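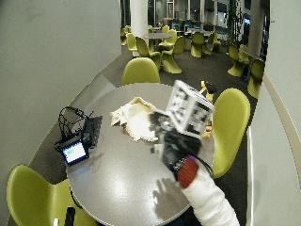
Notero Glove Kit
Teach your robot a task with your own hand

Order number: 691
Maker: Daltton
Availability: in stock, ships from Arkthorpe

The Notero Glove Kit is made for people who want to show a task to a robot and do not want to program it line by line. You put the glove on your hand, you do the task on a table, and the kit writes down how the hand and the fingers moved. The recording can be played to a robot arm or used for training, according to your software.

The glove is thin and black, and it goes over the hand up to the wrist. Please choose the size by the length of the middle finger. The sleeve of your shirt should stay behind the wristband, otherwise the band can turn during the work. We had this problem ourselves with wide sleeves, and a knitted cuff solved it.

The marker cube carries square black-and-white patterns, so that a fixed camera can find its place and angle. Most customers keep it on the table next to the objects and pick it up at the start of each session, turning it slowly so the camera sees different faces.

The hand camera has a very wide lens. It looks at the object and also at the room behind it. Things close to the lens become large and soft, and this is normal for this type of lens. For training we advise to keep the full round image and not to cut it.

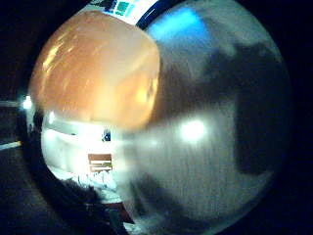 Technical data

Recording rate: 30 frames per second, all channels
Memory: 3,000 short demonstrations
Work time on one charge: more than 50 minutes
Glove sizes: S, M, L (right hand; left hand on request)
Connection: cable from glove to electronics box
Display: small tablet, with recording status

What you receive

Glove with sensor kit and straps
Marker cube
Electronics box with cables
Display
Hand camera
Printed guide in English and Finnish

The fixed camera for the table is not included. Any camera with a wide enough view will do, if it can be mounted beside the table or above it.

Setting up

Place the electronics box and the display at the side of the table opposite to your working hand. Leave the cables some slack - a short cable pulls on the glove and you will see it in the data. Close the straps firmly, but the fingers must still bend without effort.

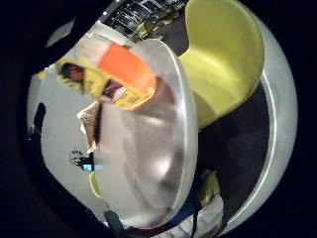 Hand camera view, straps at the lower edge.

Start with few objects. Soft and crumpled things, like paper, are harder for the robot to learn than a firm object, and transparent plastic is difficult for many cameras. It is good to include them later, when the first recordings look clean. Move at your usual speed. If the hand is too fast, the image will have blur, and the marker can be lost for a moment. The software fills short gaps by itself and shows longer ones in yellow.

Spare gloves and straps are sold separately. For a loan kit in March please write to Heikki Salminen at our Arkthorpe office.

Customer remarks

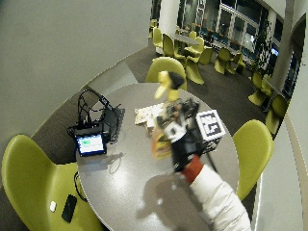 Marisa Ferri wrote to us that her first recordings were too careful, with long stops before every grasp, and the robot learned the stops also. She did the session again at a natural speed and kept only the second set. She would like a longer cable in the next version, and we are testing one now.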